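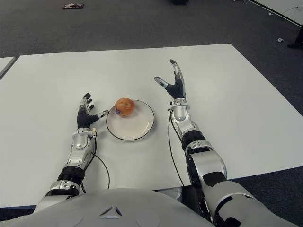

A round orange-colored fruit on a black-rimmed plate. Bruised fruit is the focus of a new collection in Parommont.

Households in Parommont will be able to hand in bruised and marked fruit from December, under a scheme approved by the town council.

The collection will be run by Fudent, a food-saving group that already picks up unsold bread from shops in the Olach district. Fruit will go to the kitchen at the Zeng Street hall, where it will be sorted, cut up and made into marmalade, juice and fruit salad for the weekly lunch.

A council survey that drew 2,834 replies found that oranges and apples were the fruit people most often threw away with only surface damage. Many said they were not sure whether a soft patch meant the whole piece had to go.

Fudent said small marks on the skin are fine, but fruit with mold, broken skin or a sour smell will be turned down. Stickers can be left on - kitchen staff will take them off before washing.

The group hopes to take in some 2,000 pounds of fruit over the winter. Anything that can't be used in the kitchen will be composted at the Olach gardens.

Drop-off will be at the side door of the hall until 5 p.m. on collection days, with a limit of two bags per household. Bags should be paper or cloth, and citrus should be packed separately from softer fruit. Marmalade from the first batches will be sold at the hall, with the money going toward new jars and a larger stove.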